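We got to Tedcombe just before two on Sunday, and the queue for the Gajdoš house already went round the corner! It's a low brick place on a steep plot, and the new garden room steps down the slope so neatly that you hardly notice it from the lane.

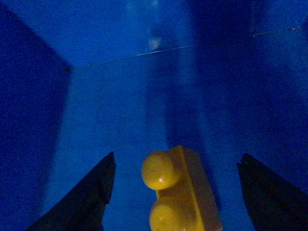
Ekow Skerkance
Open house correspondent

They let us in 12 at a time, shoes off (I had odd socks on, of course). The old hallway used to be pitch dark, apparently, and now there's a long rooflight over it and a window seat at the far end that I didn't want to leave. The extension took 14 months, mostly thanks to a retaining wall, and the kitchen looks straight out into the ferns. My one grumble is the stairs down to the study – lovely oak, but steep, and I clung to the rail all the way.

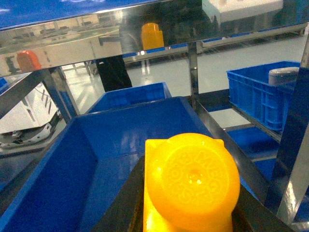

Can you see the house at other times of the year?
Only in June, when the garden is open in the afternoons. The upstairs rooms stay closed then, and you need to book a slot beforehand.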